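Printed table cloth

A printed table cloth is a piece of fabric carrying a picture or pattern, laid over a table or bench either to dress it up or to give smaller things a pleasant place to rest. Designs taken from well-loved paintings are among the most common, and night skies over water are a lasting favorite, with their deep blues, golden stars and long streaks of reflected light.
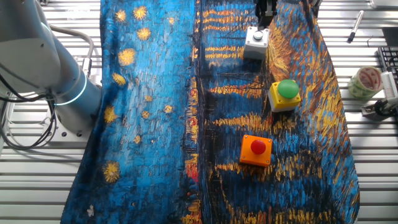
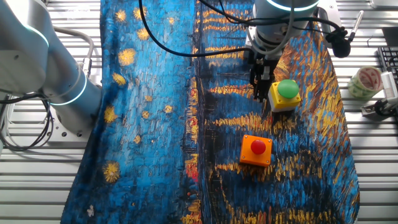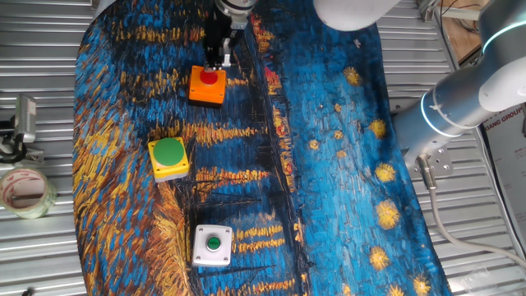

Starry night river print in the style of Van Gogh, with push-button boxes resting on it.

The mill town of Irkley was long known for cloths of this kind, and the Urnumier pattern book, kept there to this day, lists 164 designs, of which 70 show water in one form or another. Brushwork is a hard thing to print well — the short strokes blur easily — and older printers liked to pass the cloth through as many as 10 separate colors to keep them crisp.

Care is simple enough. Most cotton prints may be washed cool and ironed on the back, and a cloth that is going to be put away for the winter does better rolled than folded, as a sharp crease will in time wear a pale line through the darker blues.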